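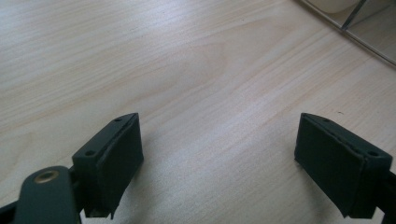 *Kitchen table, mid-morning*

Saturday. The quarterly water bill from Burnstead came and claims we used 1,313 gallons more than last time. I don't know where we put them. I have had the same ten-minute showers I've always had, and the garden is dead, so it can't have been the garden.

Called the office at nine. The recording said my call was important and then played the same 50 seconds of pan flute until I knew it well enough to hum. A woman came on at last and asked if I had considered a leak. I said I had considered very little else. She told me to put food coloring in the toilet tank and wait. I only had green. The bowl is now the color of a mint julep and I still can't decide if that counts as a yes.

Walked over to Stostolbridge afterward to look at the river, which has plenty of water and no bill. Bought a sack of plums from the stand by the bridge, ate four on the way home and was sorry by the third. The bakery has raised the price of the seeded loaf again and made it shorter. I bought it anyway, so I'm part of the problem.

Read another chapter of the book on the salt trade. The author promised camels in the introduction and so far has delivered tariffs. I'm giving it until page 100, or maybe 120.

Rain after supper. I put the bucket out under the downspout, out of spite mostly. Must call a plumber Monday, and find out what plums do to a person overnight.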